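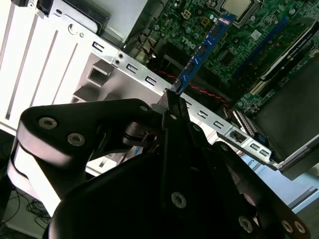

Pindero Opens a Memory Upgrade Bench in Prostthorpe This November

PROSTTHORPE – I'm Dilek Işık, and I've been fixing desktop computers at Pindero long enough to have a favorite screwdriver (it's the stubby one). I'm really happy to share that this November we're opening a walk-in bench just for memory upgrades, in the front half of our shop on Gallegos Street.

Last year we worked on 2473 desktops, and so many of them came in with the same complaint – it takes forever to open anything! Plenty of those machines had years of good use left and mostly needed more memory. So we figured, why make people leave their computer overnight for a job that takes 40 minutes with the checks?

If you've never looked inside your own computer, come and look. The memory is a thin board with little black chips along it, and it stands up in a long slot on the big green motherboard, pretty close to the processor with its square metal lid. People are always surprised by how small it is. I like to show folks the old stick next to the new one before we close the case back up, and you're welcome to take the old one home.

The bench has 4 seats, so you can sit with us while we work and ask whatever you like. We take Dell desktops and most other makes. Bring the tower and its power cord, but leave the monitor at home, we have plenty. And please back up your files first!

We'll also be keeping 2 spots each morning for schools and clubs bringing in older machines through Bromis, our local reuse program. Those get fitted at no labor charge, you just pay for the parts.

Doors open at 9 a.m. and I'm usually in by 8 with the coffee on. To book a seat or set up a visit, stop by the Pindero counter and ask for Dilek.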